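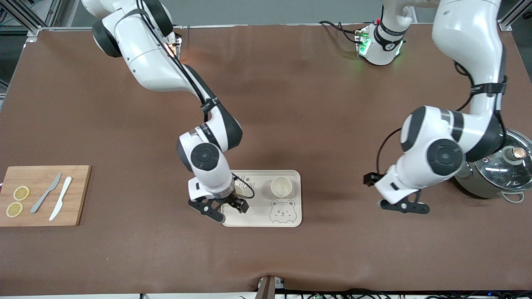

OULU: Rautiainen has released Dorkia, planning software for two-armed robots working at a table, and is asking buyers to read the failure list before the feature list.

The test log covers 2,960 planned motions, of which 2,362 finished without an operator stepping in. The company does not call that ready for a kitchen.

"We have all seen demos where a robot makes lunch," said Anneli Keskinen, who leads the planning team. "I don't believe most of them, and I'd ask people to doubt ours too – at least until they have run it on their own bench."

Dorkia checks both arms for collisions before either moves. Clear lids and thin blades still cause wrong grasps, and 132 such cases ship with the release. Trial licences run for 18 weeks from December.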